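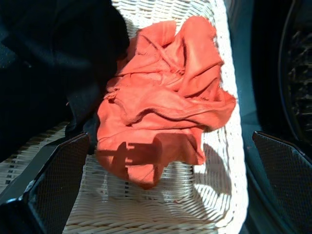 Pilard sorting arm, ten months in

We run a small laundry that does linens and uniforms for hotels and restaurants. In February we put in a Pilard arm to pick up cloth items one at a time and drop them in the right bin. I manage the floor, so this review is about the work more than the specs.

It handles crumpled cotton well. A napkin or an apron in a heap is fine, and color doesn't seem to matter much. Dark items piled on dark items slow it down. So does low sun through the west windows in the afternoon, and we ended up hanging a blind there. On a good shift it does up to 287 pieces an hour. A person is faster, but a person gets a sore back.

Two people used to sort full time. Dardo Zapata now spends most of his shift on stains and repairs, and he likes that better. Csaba Kun watches the arm and clears it when it grabs two things at once. He finds the job duller than sorting - he told me so in the first week and hasn't changed his mind. We now swap the two of them every 10 days. No one lost hours, but I did not replace a sorter who left in the spring, and the crew noticed.

The grip pads wear out. A set from Plendon costs $109 and we are on our third. Lint gets into the mesh, so brush it out at every break. The manual says once a day, and that wasn't enough for us.

Support answers the phone. The training was too short, and all of it went to me when it should have gone to the people who stand next to the thing.

Four stars. I would buy it again, with the blind already up.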